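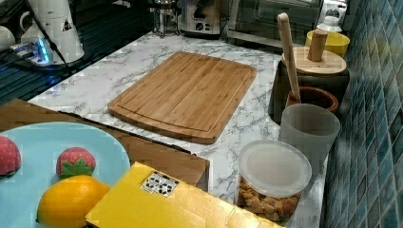
Worktop audit, part one of however many this takes. The rule I set for the new flat was that the counter by the hob gets one permanent resident and everything else has to justify its footprint. The permanent resident is the bamboo board, the one with rounded corners and a shallow groove set a little way in from the edge. It sits at a slight angle because I put it down at a slight angle. Everything near it, the blue plate with the toy strawberries and the toy lemon included, is under review.

Starting with the board, as I have had three messages about it since I mentioned it last week. It is made from strips of bamboo glued side by side. I oil it with plain food-grade mineral oil. Olive oil goes sticky and then goes off.

Oiling method: wash, dry, stand on edge overnight. Warm the oil bottle in a mug of hot tap water. Wipe on a thin coat with a bit of old T-shirt, both faces and all four edges. Leave for 2 hours. Wipe off what has not gone in. Repeat when the surface looks chalky.

Both faces matters. If you only treat the top, the underside takes up moisture faster and the board cups. I ruined a Kodimar board that way in Vurwood. It rocked like a boat for a year before I admitted it and turned it into a plant stand.

On the groove. It is for juice, and it does hold the juice from a few tomatoes. It does not hold the juice from a roast chicken. For chicken I carve in the tin. The groove is also where onion skin goes to hide, so it gets a pass with a stiff brush.

Board size. Measure the depth of your counter, take off whatever your appliances occupy at the back, then take off another 50 mm so that you can get a cloth behind it. What remains is the largest board you should buy. I did this in the shop from memory and had to go back.

Part two, the counter surface. White with grey veining. It is the landlord's and I have no paperwork for it, so I am treating it as if it were real marble until told otherwise. That means no lemon, no vinegar, no limescale spray, and no cutting directly on it.

If anyone is in the same position: real marble etches. Etching is a dull patch where acid has eaten the polish, and you cannot wipe it off. A stain is a colour change, and you sometimes can. People mix the two up and then scrub an etch for a week.

Daily clean is warm water and a drop of washing-up liquid on a well-wrung cloth, then a dry cloth. The dry cloth is the part I skipped for years. Our water in Cludholm is hard enough that every drip leaves a ring.

Someone asked whether toy lemons are therefore the correct lemons for this counter. Technically yes. Zero acid. Poor in a dressing.

Part three, croutons or whatever you want to call small dry cubes of that sort. Any clear container will do if the lid fits properly. Mine are kept where I can see them, as food in opaque tins gets bought twice in this household.

For those who make their own: stale white loaf, cubes of whatever size you can be bothered to cut, one tablespoon of oil per two thick slices, salt. 185 degrees in my oven, which runs slightly hot. Turn them once. Take them out when they are a shade paler than you want.

Cool them completely before the lid goes on. Completely means the middle of the pile, not the top. Any warmth left in there turns to condensation under the lid and you have a box of soft bread by morning. I spread mine on a rack and leave the room.

Refreshing soft ones: back on the tray, 115 degrees, check after ten minutes. They come back. I have not managed it a second time with the same batch.

Frosted plastic. I get asked why my frosted lids and cups do not look greasy. They do look greasy, just later than yours. A paste of bicarbonate and water, left for a few minutes, then a soft cloth. Never the green side of the sponge. The finish is already a rough surface and scratches on it hold fat.

Keep them away from tomato sauce as well. I have one tub that has been orange since June and I now label it as the orange tub.

Part four, trays and boards that sit under other things. My position is that anything flat will attract a second flat thing. A board goes down, then a plate goes on part of the board, then something goes on part of the plate. By that stage you cannot move any of them with one hand.

The test I use: can I lift the bottom item without touching the others. If not, one of them goes in the cupboard. I fail this test more often than I would like to put in writing.

Brown wood against a pale stone counter also needs lifting at least once a day. Water creeps in under the edge and stays there. Small rubber feet from the hardware place on Fodor Street would solve it. They come in packs of far more than anyone needs, so if you are local I have spares.

Eirini Drakos has replied to say that she keeps her board upright behind the taps and has no worktop problem at all. Eirini has a kitchen with a window ledge the width of a bookshelf. Different conditions. But upright is sound advice if you have somewhere with air on both sides.

Current ruling, February 22, 2021. Board stays. Croutons stay until eaten. Frosted cup goes back with the other cups. Plate of toy fruit to be discussed with its owner, who is four and negotiates hard.

Next thread is the cupboard under the sink. I have opened it once and closed it again. If anyone has a way of storing spray bottles that does not involve a tension rod, send it over, the rod has already fallen down twice.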